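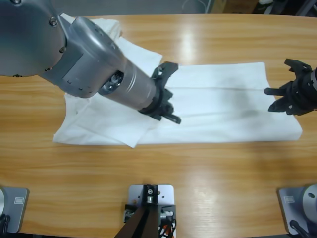
*Two arms, one white cloth, and a corner that won't lie flat.*

I've been going back and forth on the Lano folding kit since November, and my view is that Skokedska is selling it to the wrong people. The brochure is all bright kitchens and happy families. Sorry, but I've got a kitchen, and I'm not giving up the table so two metal arms can think about a tea towel!

Where it does make sense (and I'd argue this with anyone) is a place like Plargate, the linen hire mob my mate Femi Igwe runs. They got through 3,031 napkins and cloths in one month, every one of them folded by hand. Femi's crew are quick, but their wrists are cooked by smoko.

Cloth is a mongrel of a thing to automate. A box stays a box. A sheet flops over itself and suddenly you've got a flap where an edge ought to be, and I reckon any kit that has a fair go at that deserves some patience. I'd still want the $540 yearly support plan thrown in, and a colour-coded manual while they're at it.

So lease it to the laundries first, let them grumble for a year, and then come and talk to me about my kitchen.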